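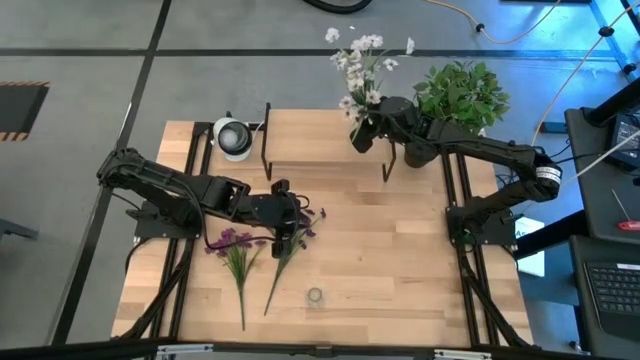 Narngate Football Club: minutes of the player movement meeting, 06/10/2020

Filed under: Club News > Minutes > Senior Squad

Print this page | E-mail to a friend

Kirsty McPhee here, taking the minutes again (my typing is the fastest, apparently, which is how I keep getting this job!). Apologies were received late from our goalkeeping coach, who was stuck at work.

Previous minutes: accepted with one fix. I'd written that the Trullex sponsorship covered both kits and it only covers the home one. Sorry all.

Striker: this took up most of the night. Boateng comes off contract in November and we haven't had a signature from him. I rang him last week and he was lovely about it, as he always is, but he did say Drastora have been in touch and they're offering him a two-year deal. We can do one year with an option. The coach would like to keep him, full stop. He got 11 goals last season playing half of it on a dodgy ankle, and you don't find that just lying around in our league. I said I'd be gutted to lose him too, but we can't match Drastora on length and I'd rather we told him so straight. Agreed that I go back to him with the one year plus option, and a slightly better appearance payment. He gets until the end of the month to answer.

If he goes: three names came up as cover. One's a young bloke from our own reserves who everyone's pretty keen on (me included, he's a terrier). The other two are at rival clubs and still under contract, so I've left them out of here. The coach will have a quiet word through the proper channels and report back.

Left back: no movement. We're happy with who we've got and he's happy with us. Shortest item I've ever minuted.

Squad size: we're allowed 30 registered players and we're almost there already. There was a bit of back and forth over letting two of the fringe midfielders go out on loan. I'm in favour, they need the minutes and they won't get them with us. The coach wants to see them through pre-season first. Left open.

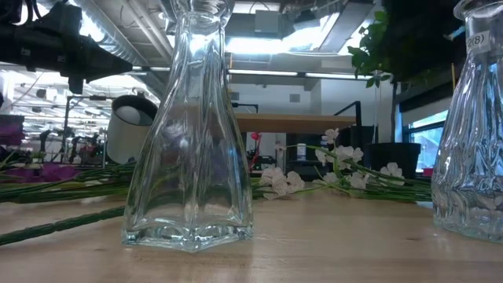 Glass vases on the table.

Medicals: any new signing has to have one before the paperwork goes in, and yes, that includes returning players. We got caught out last time and I'm still hearing about it from the league office. The physio can do evenings if she gets a couple of days' notice.

Other business: training bibs have gone missing again. If they're in the boot of your car, please bring them back. Also the coach asked that nobody talk to the local paper about Boateng till it's sorted, one way or the other. Fair enough.

Next meeting is in November, same time, and I'll send the agenda round beforehand.

K. McPhee, Football Secretary

Print this page | E-mail to a friend

This site uses cookies to remember your preferences. By continuing to browse you agree to our use of cookies. OK | More information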